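Equipment Review: The Ovard Bin-Picking Practice Kit
Reviewed for the Skellstead College Robotics Society by Etelka Szekeres, Technical Secretary
Sunday, October 18, 2020

The Society was asked in May to recommend a practice kit for members preparing for the Flelgate Student Automation Challenge. Teams entering the Challenge must pick mixed small parts from an open bin and place them on a marked table, without help from the operator once the run has begun. The Ovard kit was bought from the Society's equipment grant at a price of £415 and has been in regular use since the start of term.

The kit consists of a set of small parts in different shapes and finishes, a printed handbook, a scoring sheet and a licence for Orbán, the supplier's planning software. A bin is not supplied. Teams are expected to provide their own, and the handbook gives only a largest recommended floor size of 800 mm by 600 mm. We consider this a fair arrangement for a group with access to a workshop, but a school buying the kit for a first club should be aware of it before ordering.

Setting up took two members one evening. The handbook is clearly written and its chapter on fixing the bin in place deserves particular credit. A bin that moves by even a few millimetres during a run will spoil every later attempt, and the advice to clamp it before calibrating – and to calibrate again if the clamps are touched – saved our newer members a good deal of time.
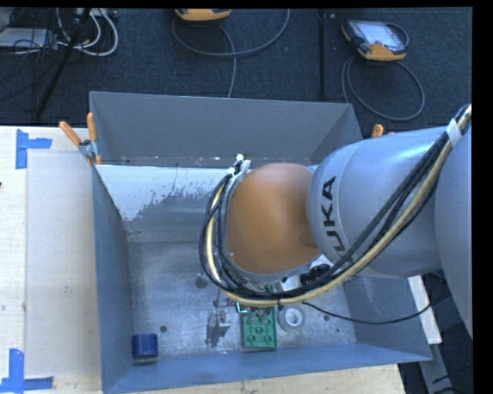 Practice with the kit is organised in graded sessions. The first asks for a single part in the open floor of the bin. Later sessions introduce parts close to the walls, parts lying near one another and, in the final grade, parts with shiny surfaces. The steps between grades are sensible, with one exception. The move to wall picks is abrupt, and two of our three teams spent several weeks on it. An intermediate sheet would be welcome.

The Orbán software is the weaker half of the purchase. It plans arm movements reliably but takes little account of the cables and hoses carried on the outside of an arm, and the user must enter a clearance allowance by hand. The default value is too small for a large industrial arm. Members should raise it before their first run and keep the speed limit low until the cable path has been watched through a full cycle. The software also stores its run log in a form that cannot be opened elsewhere, which made it difficult to share results between teams.

The society logged 1,163 attempts up to the end of last week. None of the supplied parts has broken, although the scoring sheet proved too small for practical use and was redrawn by our members. Replacement parts can be ordered singly, and the one order we placed arrived within the week.

The kit is recommended for college and university groups that already have supervised access to an arm. It is not recommended for individual members working at home – the exercises assume a second person at the stop button throughout, and the Society's own safety rules require the same. Members wishing to book the kit should apply to the Technical Secretary, stating the team name and the grade last completed.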